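**HELP WANTED: sorting + bedroom tidying, Clostlow Resale, Jonholm**

Part time, start February, possibly sooner if you can. Need two people, maybe three. Read the whole thing before you write please, last time half the emails asked stuff that was already in the ad.

What it is: we clear out and tidy bedrooms for families who are moving or downsizing, mostly kids' and teens' rooms. Big furniture is handled by the other crew. You do the small stuff. Keychains, charms, plush toys, little bells, ornaments, beads, hair clips, the junk drawer, the other junk drawer. Everything goes out on the bed first, gets grouped, then bagged and tagged. Keep / sell / donate / ask the family. When in doubt it's ASK. Do not guess on plush, people get attached.

The last house had 3,124 pieces on the final list and that was two bedrooms and a landing. So yes, it's a lot of tiny things. If that sounds awful, it will be awful. If you were the kid who sorted buttons for fun, write to us. 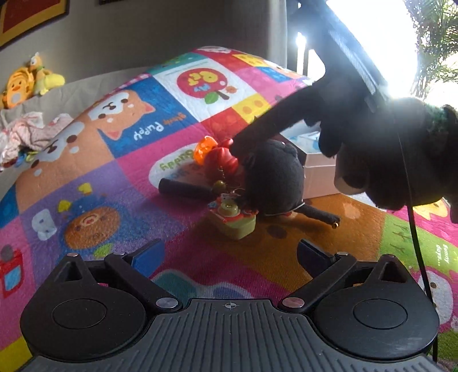 Hours are 9:30 to 2, three or four days a week depending on bookings. Pay is weekly. Mileage paid for up to 40 miles a day, anything past that we talk about first. Lunch is your own but most houses have a microwave still plugged in, ask before using.

You need:

- decent eyesight for small parts, or good glasses
- ok with kneeling, stairs, dust, some cat hair
- neat handwriting for the tags (block capitals, pencil)
- patience with chains and clasps, they tangle with everything
- your own ride to Jonholm, the bus drops you at Nuttall and it's a long walk from there with bags

Nice to have but not required: you know your collectible charms and capsule toys, or you've sold that kind of thing online. We list the better pieces through Surura and somebody has to write the blurbs. Extra hours for whoever does that. Can be done at home.

Some house rules so theres no surprises. Shoes off upstairs. Bedding stays on the bed till the very end, we sort on top of it, then shake it out and check for strays before folding. No eating in the bedrooms. Sets stay together, so if a charm has a chain it KEEPS its chain. Phones away unless you're taking the list photos.

Paid trial morning first, it's one room, 154 Nuttall Road, side door. We give you a box of 100 mixed pieces and you sort, bag and tag them the way you think makes sense, then we go over it togther. No trick to it. Slow and tidy beats fast.

To apply: short note, which mornings you're free, any sorting or packing work you've done (garage sales count, so does a classroom). No resume needed. Drop it in the box at the side door or use the contact form on the Clostlow page. We go through them late afternoon, after 4, so don't worry if you hear nothing before then.

Spots go when they go.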